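Prozessoren raus, Gehäuse weiter: Sammelaktion für alte Rechner läuft wieder an

28. August 2022 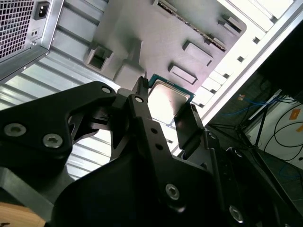
Seit gestern nimmt die Werkstatt Skenard im Hinterhof der Gerberstraße wieder ausgediente Desktop-Rechner an. Abgabe kostenlos, ohne Anmeldung. Nur Tower und Desktops - keine Laptops, keine Bildschirme, keine Drucker. Letztes Jahr sei zu viel anderes Zeug vor der Tür gelandet, sagt Lucrezia Guerra, die die Annahme leitet. »Wir haben drei Wochen lang Drucker weggefahren.«

Ziel in diesem Jahr: 600 Geräte bis Dezember. Was noch läuft oder sich mit vertretbarem Aufwand zum Laufen bringen lässt, geht an Schulen und Vereine im Landkreis. Der Rest wird zerlegt. Prozessor, Arbeitsspeicher, Netzteil, Laufwerke kommen einzeln in Kisten, werden geprüft und als Ersatzteile eingelagert. Gehäuse, bei denen nichts mehr zu holen ist, gehen zum Verwerter Gamage. Der holt einmal im Monat ab.

Am empfindlichsten sind die Prozessoren. Immer an den Kanten anfassen, nie unten auf die Kontakte, sagt Behrouz Parsa. Er hat früher bei einem Händler Rechner zusammengebaut und zeigt den Neuen jetzt, wie es geht. Erst Netzstecker ziehen, dann den Kühler lösen. Wer am Kühler reißt, zieht bei manchen Sockeln den Chip gleich mit raus, dann sind schnell ein paar Pins krumm. Parsa dreht ihn lieber ein kleines Stück hin und her, bis die alte Paste nachgibt. Danach den Metalldeckel sauber wischen, damit man die Bezeichnung überhaupt lesen kann. Bei Geräten die zehn Jahre unterm Schreibtisch standen, dauert allein das Putzen schon mal länger als der ganze Ausbau.

Netzteile werden nicht geöffnet. Die Regel gilt für alle, auch für die, die es könnten. Im Inneren kann auch nach dem Ausstecken noch Spannung anliegen. Lüfter festgebacken oder Buchse wackelig? Kommt in die rote Kiste.

Die Festplatten sind ein eigenes Thema. Viele fragen vorher an, was mit ihren Daten passiert. Antwort von Skenard: Platten werden am Tag der Abgabe ausgebaut und gelöscht, defekte geschreddert. Wer will, kann die Platte auch selber ausbauen und daheim behalten, der Rechner wird trotzdem genommen. Eine Bescheinigung über die Löschung gibt es auf Wunsch, bitte gleich bei der Abgabe sagen, nachträglich geht das nicht.

Finanziert wird die Aktion in diesem Jahr mit 3.000 Euro von der Hasosero-Stiftung. Das Geld ist für Wärmeleitpaste, neue Knopfzellen und Werkzeug gedacht, dazu ein gebrauchtes Regal für das Lager. Miete zahlt der Verein weiter selbst. Ob es für das nächste Jahr wieder etwas gibt, ist offen. Der Antrag liegt bei der Stiftung, eine Zusage steht noch aus, so Randi Wallin vom Vorstand.

Bedarf ist jedenfals da. Die Gitau-Schule hat sich schon gemeldet, dort sollen 6 Arbeitsplätze im Werkraum ausgestattet werden. Keine Rennmaschinen - Textverarbeitung, Browser, ein einfaches Zeichenprogramm. Dafür reichen auch ältere Prozessoren, wenn genug Speicher drinsteckt. Daran hapert es aber gerade. Speicherriegel werden deshalb auch einzeln angenommen, am liebsten in der Tüte und nicht lose in der Jackentasche, wie zuletzt öfter vorgekommen.

Gesucht werden außerdem Leute, die beim Zerlegen mithelfen. Vorkenntnisse braucht es nicht. Schraubendreher sind vorhanden, gute Augen schaden nicht. Minderjährige ab 14 mit Zettel von den Eltern. Wer mitmachen will, kommt einfach vorbei oder fragt bei der Annahme nach Nima Esfahani, der die Einteilung macht.

Annahme jeweils nachmittags bis 18 Uhr, Eingang über den Hof, nicht durch das Treppenhaus. Pro Person bitte höchstens 3 Geräte auf einmal, bei größeren Mengen (Firmen, Büroauflösungen) vorher anrufen. Kabel dürfen mit, Tastaturen und Mäuse nur wenn sie sauber sind. Parken im Hof nur zum Ausladen, die Einfart muss frei bleiben.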